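Natis: a little word list of breakfast talk

Hi! I'm Thiện Tiêu and this is the read-me for Natis, a small collection of things people say about breakfast. I started it as a way to avoid cleaning my inbox and it got out of hand. If you just want the file, it's natis.csv in the main folder and you can skip all of this.

What's in it

There are 913 short entries, all in English, written by 59 people from Corkholm and Ollgate. Each entry answers one plain question: what did you eat this morning, and how would you tell a friend about it? Most run a sentence or two. One is a full page on oatmeal and I love it dearly.

The columns are:

id: a number, nothing clever
town: corkholm or ollgate
text: the answer as typed, typos and all
food_words: the food words I pulled out by hand, separated by semicolons
note: my own remarks, mostly blank

How I picked the food words

By reading, with a pencil, over a lot of evenings. I ended up with 230 different words. Toast was the hard one (of course it was!). People in Ollgate write "toast" for anything that has been near heat, including bagels, while in Corkholm it's strictly sliced bread. I kept whatever the writer used and put my guess in the note column. "Heel," "end piece" and "crust" are three separate words in the list even when I'm pretty sure people mean the same bit of the loaf. Please don't merge them and send that back to me, I went back and forth on it enough already.
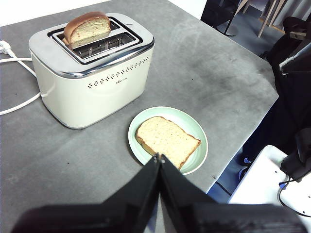
Known problems

117 entries mention coffee and no food at all. I left them in, so filter on an empty food_words if they bother you. The spelling of "omelet" is all over the place. Also, the Ollgate people skew older, so I wouldn't use this to say anything big about how the two towns talk.

Names and private stuff

I took out last names, street names and one phone number (why was there a phone number?). First names of pets are still there. If you wrote an entry and want it gone, send me a message and I'll drop it from the next version.

Using it

Do what you like with it, just mention Natis somewhere. My cousin Đoàn used it for a spelling game and that made my week.

Last change: December 5, 2022. Fixed the semicolons in the pancake entries.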